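Can a Robot Do Your Chores Yet?

Filed under: Big Questions, Machines
By Talha Farooqui
Reading time: less than it takes to dry the dishes

Short answer: some of them. Slowly. With a grown-up nearby.

Long answer – keep reading.

First, which chores are we talking about?

Think about last night. After dinner somebody cleared the table. Forks, cups, the big pot. Maybe you. Did you have to think about it? Probably not. You grabbed a spoon, walked to the sink, dropped it in. Clang. Done.

Now try telling a machine how to do that. Every single bit. Where is the table? Which shiny thing is the spoon? Where does the spoon stop and the table start? How hard do I squeeze? When do I let go?

That's a lot of questions for one spoon.

Machines already do some chores, of course. A dishwasher is a machine. So is a washing machine. But somebody still has to load them, and the loading is the tricky part. A dishwasher stays in one spot and sprays water. It doesn't have to know what a plate is.

Practice kitchens

A lot of robots start out in a pretend kitchen inside a computer. It's called a simulation, kind of like a video game where the player is a robot. Drop a pot in there and no one has to mop. You can press start again as many times as you want. 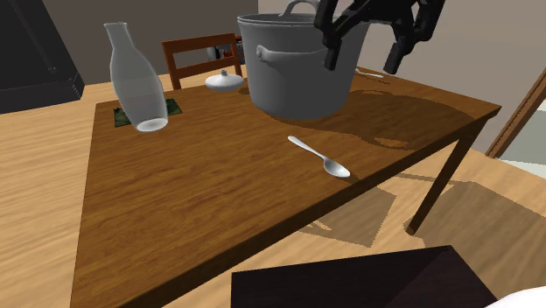

Table practice in a computer-made room: a big gray pot, a silver spoon and a black gripper.

Look how different the things on that table are. The pot is deep and wide with handles. The spoon is skinny and lies flat. The little lid has a knob on top. And the tall bottle is see-through, so you can see bits of the room right through it. That can be really confusing for a computer! Is it looking at the bottle or at the wall behind it?

Your hand just changes shape for each one. Two fingers for the knob. Whole hand for a pot handle. You don't even notice your doing it.

A gripper with two fingers has fewer choices. Open. Close. Turn. Move. That's pretty much the list.

Why are spoons hard?

Try this at home. Put a spoon on a table. Now pick it up with only your thumb and one finger, and keep them stiff. No bending! No sliding it to the edge of the table either (that's what everybody tries first).

Tough, right? The spoon is low. Your fingers bump the table. If you're a bit too far to one side, you push the spoon away. Too high and you pinch air.

Now do it wearing an oven mitt. You can hardly feel the spoon at all. Lots of robots can't feel much either, so they have to go mostly by what there cameras see. And cameras can get mixed up by shiny metal. And by shadows.

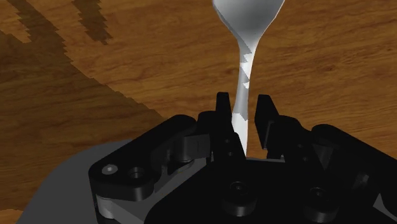 So a robot has to line up first. One finger on each side of the handle, then squeeze. Not too close to one side, or the finger on that side hits the spoon early and it can spin. People who build these things spend ages on that one little move. Then somebody swaps in a fatter spoon and off they go again.

Faisal Bajwa teaches an after-school robot club called Zetham, and he keeps a score sheet for the spoon game. In August his club tried it with a small two-finger arm they call Wihongi. 83 tries. It got the spoon 59 times. Pretty good! But imagine your little brother dropping that many spoons on the floor. He'd be sent to his room.

"The kids beat it every time," Faisal told me. "Then they ask when it can do the laundry."

OK so when CAN it do the laundry?

Good question. Folding is hard, because a shirt is floppy and never looks the same twice. Here's how I'd sort things, and other people might argue:

Machines are good at it: vacuuming a flat floor. Washing dishes once they're loaded. Moving boxes in a warehouse where every box has its spot.

Getting there: picking up one thing and putting it in a bin. Wiping a table. Stacking a store shelf when the cans are all the same size.

Still really hard: cleaning YOUR room. Sorry.

Shops and factories are a bit easier then homes. Things stay where they belong. At home there's a sock on the stairs and a cat on the sock.

Words to know

Gripper – the part of a robot that grabs things.
Simulation – a pretend world inside a computer.
Grasp – how a hand or gripper holds something.

Try it yourself: the spoon game

You need 2 players, a spoon, a cup and a timer. One player is the robot. Eyes shut, thumb and one finger only. The other player gives orders: left, right, down, close, up. The robot does exactly what it hears and nothing else. Get the spoon into the cup.

Our best time was 18 seconds. Swap places and go again. Then try a pot lid (not a glass one please).

Send your times to the Liltenard Kids page and we'll put the fastest ones up next month.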